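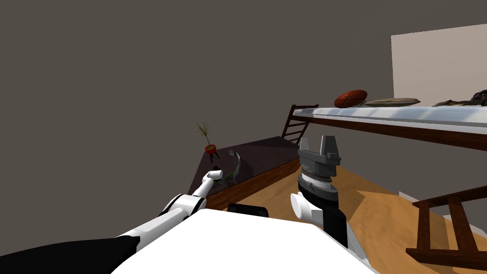

Skiltlow, 2007-02-20

Section 3. Filling and starting the Lencho planter

Read this section before adding water. It applies to the Lencho floor and counter models sold by Oltanov. For the older hanging model, use the leaflet packed in December.

1. Set the planter on a level surface, away from heating vents and direct drafts. Room temperature should stay near 70 degrees.

2. Lift out the inner pot and check that the wick hangs straight through the center hole. If it is twisted, pull it gently from below.

3. Soak the wick in a cup of tap water for 15 minutes. A dry wick will not draw.

4. Pour water into the outer tank until the float reaches the upper line. The tank holds nearly two quarts.

5. Put the inner pot back and turn it until the tab clicks into the slot.

CAUTION: Do not move the planter with the tank full. Water can spill through the overflow slot and mark wood furniture.

Tall plants

Anything with a long single stem needs a stake. Push the stake in along the wall of the pot – never through the middle, where it can pinch the wick – and tie the stem loosely. 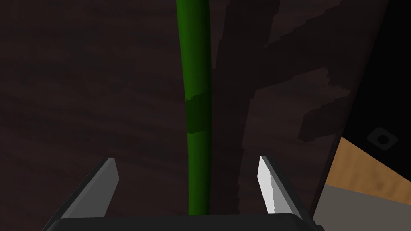
One owner wrote to say that the float stuck at the upper line for a week and the soil went dry underneath, and asked if the tank had to be sent back. It does not. Lift the float out, rinse it, and wipe the inside of the float tube with a damp cloth. If it sticks again, order a new Zakix float, part of the spares kit.

NOTE: Plant food in liquid form may be added to the tank. Granules go on top of the soil only.

Protecting the surface underneath

Use the drip tray at all times. Dry the underside of the tray whenever you refill. Felt pads hold moisture and should not be used. 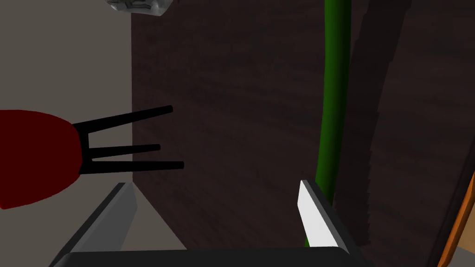
Fig. 3. Dark wood-grain surface.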